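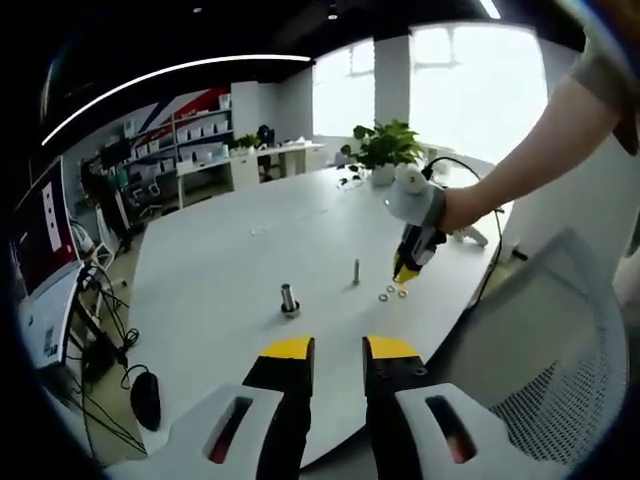 Attachment 1. Input to the tip detector, second gripper near the three rings.

Ticket: Gripper width jumps when the other gripper comes into view
Component: Zoda perception, tip detector
Reported by: Leobardo Palacios, Wonness
Opened: 2024-12-28
Status: Resolved, waiting for release

Summary

The estimated opening of a gripper changes suddenly although the fingers do not move. It happens only when the tip of the other gripper is visible to the same camera. The problem is present in the live view and also in offline processing, with the same values, so I believe it is not a timing problem.

Steps to reproduce

1. Start Zoda with both grippers and the default two-hand profile.
2. Hold the left gripper still over the near side of the table, fingers open.
3. Bring the right gripper in from the right until its yellow tip is above the table.
4. Watch the value "width" for the left gripper.

Expected result

The width stays constant, apart from small noise of the detector.

Observed result

The width increases in one step and stays wrong as long as the other tip is visible. After the other tip goes out of the view, the value returns to normal. No warning is written in the log. The confidence stays high the whole time, and this is for me the most serious part, as our filter in Maes removes only samples with low confidence.

In the attachment, the camera's own two tips are at the bottom and the tip of the other gripper points down close to the rings. All of them are yellow on black. The detector seems to take the two yellow areas which it likes best and does not ask to which gripper they belong.

Comment 1, Zoda support

Thank you for the clear report. Could you tell us which color profile is loaded, and whether the own-finger region is enabled? Please also send the log with level "debug" for one case where the jump is present.

Comment 2, Leobardo Palacios

The color profile is the default one. I did not find any setting with the name "own-finger region" in the two-hand profile. It exists in the single-hand profile, in the section of the detector, and there it is enabled.

This is the relevant part of the debug log:

tip_detect: candidates=3
tip_detect: selected=0,2 score=ok
width: source=pair(0,2)
width: step limit not set

Candidate 0 is the own left tip. Candidate 1 is the own right tip. Candidate 2 is the tip of the other gripper. So the pair is formed from one own tip and one foreign tip, and the width is then computed from it as if this was a normal pair.

Comment 3, Zoda support

We can confirm. The candidates are sorted by the sharpness of their edge before the selection. Your own tips are very near to the lens and have a softer edge, and a foreign tip above the table can win against one of them. In the single-hand profile the region removes this candidate before sorting. When the two-hand profile was made in August, the region was not copied to it.

As a workaround, please add these lines to your two-hand profile, for both devices:

own_finger_region = on
region_anchor = bottom
region_height_percent = 50

Please restart the detector process after the change, a reload of the profile is not enough.

Comment 4, Leobardo Palacios

I applied the workaround and processed our test set again. It has 1000 frames, all selected by hand so that the other gripper is visible. Before the change the wrong pair was selected in 19 of them. With the region enabled it is selected in 9.

So it is better, but it is not solved. I looked at the remaining cases one by one. In all of them the foreign tip is low enough to be inside the region, and then we have the same sorting as before. I tried also a smaller region, but then the own tips are lost when the fingers are fully closed in our mounting.

One more observation, maybe useful for you. The object tracker from Ilamine, which we run on the same input, has no difficulty with the rings or with the metal post. I mention it only to exclude a problem with exposure or with the strong light from the windows.

Would it be possible to use the geometry? The own fingers can move only on one known line in the camera view. A foreign tip can cross this line, but its direction is different — it points down to the table, while our own tips come up from the bottom.
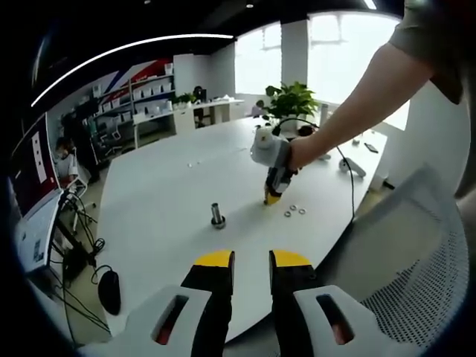 Comment 5, Zoda support

Your suggestion about the direction is good and we have implemented it. The detector now fits the direction of the black part under each yellow candidate and compares it with the calibrated finger line. A candidate with the wrong direction is rejected before sorting. If fewer than two candidates are left, the width is marked as missing and no number is written.

You will need the finger calibration of each device. If you have already run it for Maes, the same file can be used:

finger_line_file = calib/finger_line.txt
direction_check = on

Please keep the region enabled together with this check.

Comment 6, Leobardo Palacios

I installed the test build and repeated the run with the same frames. The wrong pair is not selected in any of them. In a few frames the width is marked as missing, where the hand covers part of the other gripper and the direction cannot be fitted. This is acceptable for us, Maes interpolates short gaps.

Two small requests before you close the ticket:

- The message for a missing width is written with level "info". I would prefer "warning".
- In the documentation of the two-hand profile, the parameter direction_check is described as a number, but it accepts only on and off.

Comment 7, Zoda support

Both points are changed. The fix for the two-hand profile goes in the next release, with direction_check enabled by default when a calibration file is found. Existing profiles are not modified, so please keep your added lines.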